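Handheld Gripper Sessions: The Horkitz House Rules

These rules cover anyone recording demonstrations with a pair of handheld grippers. They took 14 drafts, most of them prompted by cables. 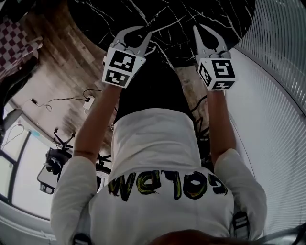
Read the whole page before your first session. It takes 3 minutes, less than it takes to throw out a bad afternoon's work.

Before you start

Wipe the marker squares with a dry cloth. A thumbprint on a marker looks like nothing to you and like a small earthquake to the tracking software.

Look at your tabletop. Glossy surfaces throw reflections, so move the lamp or close the blinds until the glare is gone. Galanis swears by a matte cloth. Drisix swears at it.

Run cables along your forearm and leave slack at the elbow. Power strips go against the wall. Chairs on wheels go somewhere you won't back into them.

While recording

Open both grippers fully, hold still for a slow breath, then begin. Keep at least one marker face on each gripper clear of your sleeves.

Move at the speed of someone setting a table for guests they like. If you drop something, pick it up with the gripper and carry on — the pickup is useful. If you use your bare hand, mark the take as spoiled.

Stop after 8 takes and put the grippers down. Wrists complain late.

Afterward

Label takes the same day. The Pudirness archive holds 2,982 of them, and a depressing number are called "test new final." Please don't add to the collection.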